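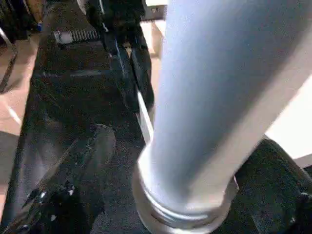 Robot teaching by demonstration

Robot teaching by demonstration is a group of methods in which a person shows a robot how to carry out a task instead of writing out each motion in code. The person may move the arm by hand, steer it from a distance, or perform the task with a handheld copy of the robot's gripper. The recorded motions are then played back directly or used to train a control program.

Methods

Hand guiding, also called kinesthetic teaching, is the oldest of the three. The motors are set to hold up the weight of the arm while giving way to a push, and the teacher leads the tool through the task. Joint positions are saved as the arm moves. The method needs little extra equipment, but it is tiring over long sessions, and a teacher standing close to the arm can block the view of a fixed camera.

Remote control, or teleoperation, keeps the teacher away from the arm. Common input devices include joysticks, motion-tracked hand controllers and leader arms, which are small arms whose joints the robot copies. Leader arms are generally easy to learn. Many of them give no sense of touch, and teachers often press harder on objects than they intend to.

Wrist cameras

Many systems carry a small camera at the wrist or gripper. The view moves with the tool and shows nearby surfaces at close range, often larger than anything else in sight. Objects near the lens may be blurred, and shiny metal can produce strong highlights next to areas of deep shadow. Dark, textured materials such as mats and padding are hard to judge for depth. For these reasons a wrist view is usually paired with joint readings and, where space allows, a second camera placed farther back.

Recording practice

A single recorded attempt is known as an episode. The Wallura teaching guide, prepared by Yasaman Esfahani and Caradog Morgan, sets out a basic course of 33 episodes per task, each lasting no more than 30 seconds. The starting position of the arm is changed after every 3 episodes. Failed attempts are kept in a separate folder – they are left out of basic training but may be used later to teach recovery motions.

The guide also asks teachers to pause briefly before contact with an object. Hauwa Akinola, who revised the section on contact, recommended that the pause be kept short, as long stops tend to be copied by the trained program and may leave the arm waiting in place.

Limits

A robot taught in one room may do poorly in another. Changes in lighting, floor color or the placement of furniture can all affect a program that relies on camera views. Habits of the teacher are also passed on, including needless detours and uneven speed. In a comparison at the Grudden workshop, Fikri Hidayat and Amirul Pelupessy found that recordings from several teachers gave more varied paths but took longer to review.

See also

Teleoperation
Imitation learning
Leader arm
Camera calibration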